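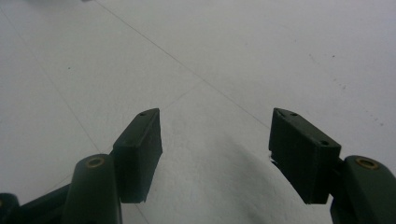 Helge Hägglund told me early on that I was asking the wrong people about white floors, and that I should stop talking to whoever picks them and start talking to whoever mops them. I've kept coming back to that remark, so this section leans much more on the cleaning interviews than I first planned.

Figure 2. Pale, slightly glossy flooring, the finish discussed in this section.

4.2 Living with pale floors

When I started at Nikholm I assumed the move to white floors was a question of taste, and the first few interviews let me go on thinking so. People in the Lellmont building liked how bright the halls felt in December, when the sun is gone by mid-afternoon and grey vinyl makes everything look like a bus depot (their words, and I have a soft spot for that vinyl). Then I sat in on an evening shift and heard a completely different story!

The cleaners talked about colour the way cooks talk about salt. A pale floor shows grit, scuffs and every drip from a boot, so it gets cleaned more often, but it also tells you where to go next. Several of them preferred it for that. On the old speckled floor at Hatasthorpe you could mop a hall twice and still have no idea whether you'd missed a patch — and the complaint would land on your desk either way.

Gloss was where the arguments started. I used the Sutanto sheen scale, which I'll admit I chose mainly for being easy to explain over a cup of tea, and most of the halls came out at 80 or 82. On paper that's hardly a difference. Rok Mladenović disagreed with me quite firmly on this and thought the residents were reacting to the lamps overhead, which had been swapped the same winter. He may well be right. I didn't record lamp type at Hatasthorpe and I'd do it differently now.

The older residents worried about slipping, and they judged it by eye. A shiny floor looked wet to them, so they took shorter steps and kept to the handrail side. I return to handrails in 4.3, where the Lellmont diaries are a good deal more detailed.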